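Vunus publishes first results from grounds and household chores trial

21/06/2022 — Vunus has released results from the first stage of its trial of mobile machines in routine chores. Across 347 hours of operation the machines attempted 1,297 tasks, among them carrying linen, emptying bins and checking paths. Carrying was the most dependable. Folding was withdrawn after 6 days.

"A machine can take a load from one door to another. It cannot yet put the load away," said Freya Heywood, trial lead.

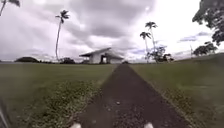 Path checking is the only outdoor chore in the trial. Routes are limited to 230 metres and driven at walking pace. Asphalt with no kerbs or painted lines, and with weeds growing in from both sides, leaves the software to find the edge from surface texture alone — a task it still hands back to staff too often for unattended use.

The second stage begins in January.

Press contact: Sandra Dunmore, Vunus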